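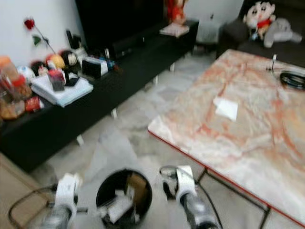
Gellent Two-Arm Platform for Household Tasks
Purchasing and planning information

The Gellent platform is supplied by Datell to institutions that study or provide domestic assistance. It is intended for ordinary furnished homes, where work such as emptying waste bins, clearing tables and putting away small items must be carried out at floor level as well as at table height.

What is supplied
Two arms with white gripper housings
Mobile base with adjustable column
Control unit and operator software
Set of 6 replacement finger pads
Printed manual and maintenance record

Planning the space
Buyers are asked to measure the narrowest passage between fixed furniture before placing an order. Low cabinets and coffee tables limit the movement of the arms more often than doorways do. Cables should be secured along each arm before work close to the floor. Tiled and other hard floors are suitable without preparation; deep carpet requires the Serrano wheel set, which is ordered separately.

Load
Each gripper may lift up to 500 grams at full reach. Filled bins should be weighed during the planning stage, and the liner size chosen accordingly.

Budgeting
The purchase price covers delivery, installation and three days of operator training. Institutions should make separate provision for finger pads, annual inspection and insurance. Service agreements are offered for a fixed term of six years and may be transferred with the equipment. Leasing is available to public bodies on application.

Ordering
Written quotations are issued by the Willudska sales office. Applicants should enclose a floor plan and a list of intended tasks.

Page last revised July 28, 2023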